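The last truck from Andatton came in at 3, and I ran out to meet it in my socks. I couldn't help it! Twenty minutes earlier the yard at Dalludthorpe had been flat and gray and boring, and now there were old printers stacked to the height of the fence, and every one of them was mine to take apart.

I love a dead printer. You pop the side panel, you feel for the clips, and there's a whole little city in there – rollers, belts, springs, a fan the size of a cookie.
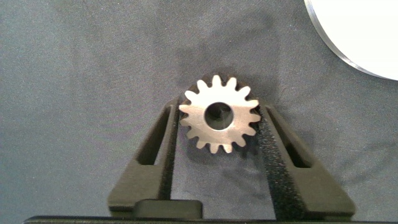 By dark I had 30 of them stripped to the frame. The radio was playing something with trumpets and I was singing along, badly, sorting boards into one bin and copper into another. The tally on the wall said 2,784 machines since January. I chalked up the new ones and stood back to admire it.

Then I opened the Lennox.

It was an office model, heavy as a calf, with a sticker from the Endstead library on the lid. A page was still caught in the rollers. I turned the drive by hand, one click at a time, and out it came, warm yellow and creased like a fan. 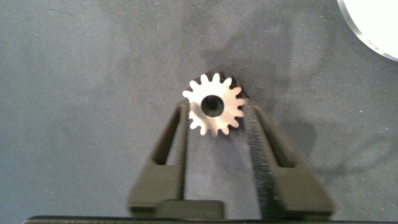 *A small metal gear with short, rounded teeth.*

"Please be patient," it said, in huge letters. "I am trying my best."

I laughed so hard I had to sit down on the copper bin. Then I taped it up next to the tally and went back for another printer.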